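Search this site Go

Tray station fit-out, Grenville: progress report
2019-02-21 – Korkor Abubakari

Work since the last report covered the floor edge and the sorting table. The light wooden baseboard is now fixed along the full wall run, and Kwame Wumbei has signed off the joints. 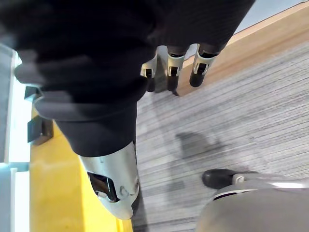 Skirting cost came in at 277 against the line allowed. The balance moves to table fittings – see the revised sheet from Lamisi Asamoah.

The yellow table stays at its present height. Black trays are set out in a single row along the back half, long axes on the diagonal, with the front half kept clear for sorting.

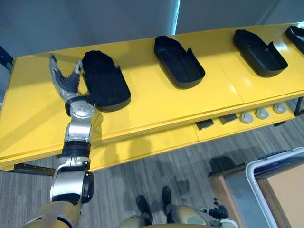 Tidow has quoted for up to 100 more trays of the same pattern. We ask for approval to order 28 now and hold the rest until April.

Recent items
Rasiter store: shelving update
Sarpong room: lighting survey
Grenville: floor plan, revised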